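The Ferry Ledger

The ferry at Skorton stopped running in the spring, and by November the company had got as far as clearing out the ticket office. They hired me for two weeks because I had worked there for eleven summers and knew which keys went to which doors.

The office was one room with a counter, a stove and a back closet. Everything in it had to be kept, sold or thrown out. The woman from the head office in Clelthorpe gave me three colors of stickers and a phone number and drove back the same afternoon. She said to call if I found anything I couldn't decide on.

I started with the closet. There were life vests with the straps rotted off, four boxes of ticket rolls, a Christmas wreath, and a sign that said NO CROSSING AFTER DARK. I put red stickers on most of it. I kept the sign out because I thought I might ask for it.

The ledgers were on the top shelf, behind the paint. I had never seen them before. They were tall green books with cloth spines, one for each year, and the last one ended before I was hired. After that it was all done on the computer. I took them down in stacks and wiped them with my sleeve.

Whoever was on the counter had written down each crossing: the time, the weather, the number of passengers and anything out of the ordinary. "Fog. 6 persons, 1 calf." "Wind W. 14 persons, wedding." Most lines had nothing after the number. The handwriting changed every few years, and then one hand began that I knew. It was my father's.

He had told us he worked at the mill. He left the house every morning in mill boots and came home at six, and he died when I was nineteen. My mother never said anything different. But there was his seven with the bar through it, and his way of running the letters of a word downhill, for 209 pages.

I sat down by the stove and read. He wrote "rain" when it rained and "cold" when it was cold. He wrote that a boy had lost a shoe over the side. In one whole summer he didn't note anything except that the lamp at Lasitz landing was out, and then eight days later that it was still out.

I called my mother that night. She was eighty and didn't like the phone.

"Did Dad ever work at the ferry?" I said.

"A while," she said.

"He told us it was the mill."

"It was the mill. Then they let people go and he got on at the ferry. It paid less." I could hear her television. "He didn't want you kids to know. Your uncle was still at the mill."

"I worked there eleven summers," I said. "I sat at that counter. He never said a thing."

"He was dead by then," she said, and she was right. I had started the summer after. I had gone down and asked for a job because I liked the water, or that was what I had always told people.

I asked her who had told me they were hiring. She thought about it for some time and said she might have.

In the morning I called the number in Clelthorpe and told the woman there were ledgers. She asked if they were financial records. I said no, just crossings. She said the county museum had already turned down one lot of paper from them, so they could go.

"Go where?" I said.

"Red sticker," she said.

I finished the rest of the office over the next few days. The stove got a blue sticker and so did the counter, which a restaurant had asked for. A man came for the old computer and opened it up on the counter to see what he could use.

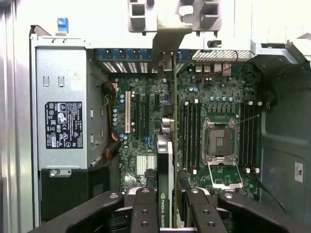
I asked him if the crossings were still in there, the ones from my years. He said it depended on the drive and whether I wanted to pay someone to look. I said to leave it. I remembered what I had typed anyway, and it was mostly passenger numbers. We hadn't been given a space for the weather.

When he had gone I swept the floor. The truck for the red stickers was due at noon on Friday - it came at two - and I carried everything out to the ramp so they wouldn't have to use the steps. The tide was going out. Across the water I could see the landing at Lasitz, with the post where the lamp used to be.

I had put the ledgers in my car the night before. There were twenty-six of them and they filled the back seat. I hadn't asked anyone a second time.

My mother wanted to see one, so I brought her the year with the lamp. She held it on her lap and turned the pages without her glasses. She stopped near the end, at a Sunday in October, and put her finger under the line. I leaned over to read it for her. "Clear. 2 persons," he had written, and after that, "M. and the baby, no charge."

"That's you," she said. "You cried the whole way over."

She asked if I had eaten. I said I hadn't, and she got up to see what there was.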